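**Objet : rapport d'étape, programme « Lire et écrire au travail », bassin de Skirnmont**
**Rédaction : Sandrine Rey, coordination**
**8 juin 2021**

Le présent rapport couvre la période écoulée depuis la signature de l'avenant de décembre. Il suit le plan demandé dans la convention : activité, partenariats, supports, budget, difficultés, suite.

## Activité

Le programme s'adresse à des salariés en poste qui lisent ou écrivent le français avec difficulté. Sur la période, 47 personnes ont commencé un parcours et 24 l'ont terminé. Les autres sont en cours de formation, à l'exception de quelques départs liés à des fins de contrat. Les séances durent deux heures et se tiennent sur le temps de travail, comme prévu.

Les groupes ont été constitués par niveau après un entretien individuel et un court test écrit. Nous avons renoncé au test long utilisé à l'ouverture du programme : plusieurs personnes ne revenaient pas après l'avoir passé. Le test court donne un résultat moins fin, mais les formatrices corrigent le placement dès la deuxième séance si nécessaire.

Les demandes des participants portent surtout sur les écrits du quotidien professionnel – feuille d'heures, déclaration d'accident, message à un responsable – et assez peu sur la préparation d'un diplôme. Le contenu des séances a été revu en ce sens.

## Partenariats

Huit employeurs participent au programme. Iturra libère ses équipes de nettoyage en début d'après-midi et prête une salle de réunion. Tadatside a demandé un groupe en horaire décalé, ouvert avec du retard faute de formatrice disponible le soir. Avec Trivbridge, la convention est signée mais le calendrier reste à fixer.

## Supports

Le livret des participants a été repris entièrement. Les consignes sont plus courtes, la police plus grande, et chaque chapitre s'ouvre sur un exercice oral à partir d'images.
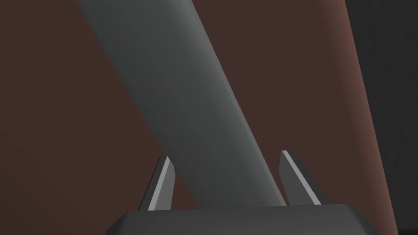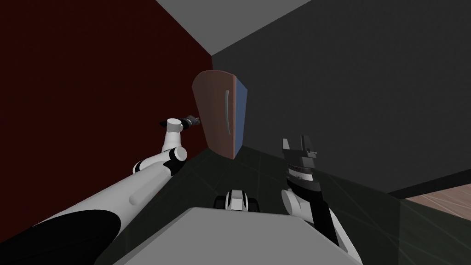 *Deux images de synthèse. Sur la seconde : l'armoire en bois, le mur rouge foncé et le mur gris.*

Les formatrices ont demandé une version du livret avec des lignes d'écriture plus espacées pour les débutants. Elle est en relecture. Un cahier de corrigés séparé sera remis aux formatrices seulement, les participants ayant tendance à recopier les réponses quand elles figurent en fin de volume.

## Budget

Les dépenses suivent le prévisionnel pour les salaires et les locaux. Le poste « impression » présente un dépassement de 2 233 euros, dû au second tirage du livret après correction du chapitre sur les horaires. Nous demandons l'autorisation de le compenser par le poste « déplacements », sous-utilisé. Le montant total de la subvention reste inchangé.

## Difficultés

L'assiduité baisse dans les périodes de forte activité, surtout dans l'hôtellerie et la logistique. Les absences sont rarement signalées à l'avance et les séances de rattrapage ne sont pas toujours suivies. Un second point concerne le transport : le dernier bus pour le haut de Skirnmont part avant la fin du groupe du soir. Nous avons avancé la séance d'un quart d'heure, ce qui règle le problème pour la plupart des personnes concernées.

## Suite

- Ouvrir le groupe Trivbridge à la rentrée.
- Recruter une formatrice pour les horaires du soir.
- Achever la version « débutants » du livret.
- Recontacter les personnes ayant terminé leur parcours, pour un entretien de suivi.

Le bilan financier détaillé et les feuilles d'émargement sont joints en annexe. Le prochain rapport sera transmis en décembre.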